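Drutwood Community Forum > House and Garden > Heating and Cooling

Topic: Gas ducted to reverse cycle, is it worth it in an old weatherboard?

morfudd_g
September 21, 2024
Our ducted gas heater has been condemned. The bloke who came to service it found a crack in the heat exchanger and put a tag on it, so we have no heating apart from an oil column in the bedroom. House is a three-bedroom weatherboard in Verley, built in the fifties, no wall insulation that I know of, batts in the ceiling that have gone flat. Two quotes so far. One is to swap the gas unit for another gas unit and keep the ducts. The other is to take it all out and put in three splits. The splits are dearer up front, even after the rebate. Has anyone here done the change in a similar house, and would you do it again?
Morfudd Gwynne

tinroof
We did it four years ago, same sort of house, same suburb. One big split in the living area and a small one in the main bedroom. I would do it again. The gas bill went and the power bill went up by less than the gas bill had been. We kept the gas cooktop for a year and then got sick of paying the daily supply charge for one appliance and had it capped off.
The thing I'd look at first is the ceiling. If your batts are flat you're paying to heat the roof space whichever way you go.

ladderman
Replace the gas unit and be done with it. The ducts are there, every room gets heat, and it comes up warm in ten minutes. With splits you get a warm lounge and a freezing hallway and bathroom. My sister has them and she wears a beanie to clean her teeth.

tinroof
The hallway is cooler, yes. We leave the doors open and it evens out by mid morning. The bathroom has a heat lamp, same as it had before.
Floor ducts in a fifties house are usually in poor nick too. When ours came out, two of the joins under the house had come apart and one branch had been heating the dirt under the laundry for who knows how long.

Possum Magnet
Second the point about ducts. Get under the house with a torch before you spend anything on keeping them. Ours had rats in them. You don't want to be breathing that.

morfudd_g
Thanks all. I did have a look under the house this arvo as far as I could crawl. The silver wrap is torn on the long run to the back bedroom and there's a section lying on the ground. The installer who quoted for the gas swap didn't mention it and I don't think he went under.

ladderman
You can replace a run of duct. It's not a big job. I still say gas for comfort. The air off a split is dry and it blows on you.

gwen.c
I'm going to disagree with ladderman there. Both of them blow air. The difference is where it comes from, low down with floor ducts and up high with a wall split, and people get used to one or the other. If the draught bothers you, ask about a floor console. It sits low on the wall like an old gas heater and the warm air comes out near your feet. We have one in the front room and I prefer it to the high wall one in the kitchen. Costs a bit more.
Morfudd, what sizes did they quote for the three?
Gwenllian Cadwaladr

morfudd_g
A 7 kW in the lounge and dining, and 2.5 in each of two bedrooms. The third bedroom gets nothing, it's a sewing room.

gwen.c
Sounds about right for the bedrooms. For the lounge it depends on ceiling height and how much glass you have. Ask him to show you how he got to 7. If he measured the room and asked which way it faces, fine. If he stood in the doorway and said a number, get someone else in.

morfudd_g
He stood in the doorway.

gwen.c
Then get someone else in.

brickie_retired
Before any of this, stop the draughts. I spent $240 on door seals, a couple of tubes of gap filler and a damper for the old chimney, and it made more difference than the new heater did. Weatherboards leak around the skirtings and the architraves. On a windy day go around with a stick of incense and watch the smoke. Mark the spots with masking tape and do them all in one go.
Don't seal up fixed wall vents if you still have any gas appliance without a flue. Check that first.

ladderman
Agree on the draughts. First sensible thing said in this thread.

tinroof
Charming.

Possum Magnet
Has anyone had batts put in over old flat ones? We were told you can go over the top and also told you have to vacuum the old ones out first, by two different companies on the same day.

brickie_retired
You can go over the top if the old ones are dry and there's no vermin in them. If they're full of dirt and droppings, have them taken out. Our ceiling cost $600 to top up but it's a small house and I did the lifting myself. Have a sparky look at the downlights beforehand. Old halogens and insulation are a bad mix.

tinroof
Also ask where the outdoor units are going. Our first installer wanted one right outside next door's bedroom window. Ours ended up on the driveway side on a bracket. The hum is low but you'd hear it at night if it was by your head. And make sure the drain goes somewhere sensible, because in heating mode the outdoor unit drips and you don't want that across a path in July.

morfudd_g
Hadn't thought about the drip. The only spot on the bedroom side is over the path to the bins. I'll ask about running it to the garden bed.
Second installer is booked. I've asked him to quote for the 7 kW as a floor console as well as a high wall unit, if they make them that big.

gwen.c
They mostly don't. The consoles I've seen stop at 5 kW or a bit over. You might end up with a console in the lounge and a small one in the dining end, so have him price that too.

ladderman
And there goes your saving.

gwen.c
Maybe. She can look at the numbers when she has them.

morfudd_g
Back with an update. New bloke measured everything, went under the house, went up in the roof and was here well over an hour. He says with the ceiling topped up I only need a 6 kW in the lounge, high wall, and he'd run the bedroom drain to the garden bed at no extra. He wouldn't touch the ducts, said most of them are past it. Leaning towards his quote. It can go in before November if I say yes this week, and the ceiling has to be done first so he isn't climbing over new batts.
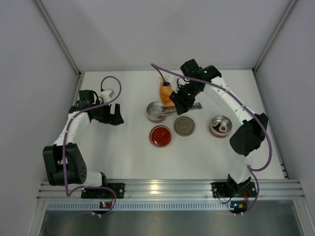 He also said to leave the old floor vents in place until the ducts are out, then board them over from underneath and put a bit of insulation on top of the board. Has anyone done that with the original floorboards showing? I don't want patches of different timber down the hallway if I can help it.

brickie_retired
Yes. Look for a demolition yard with boards the same width and age, and cut them back to the nearest joist. Stagger the joins so you don't end up with a square. Ours came up well after a sand. If you can't match them, leave the metal grilles where they are with the board underneath. They suit the house.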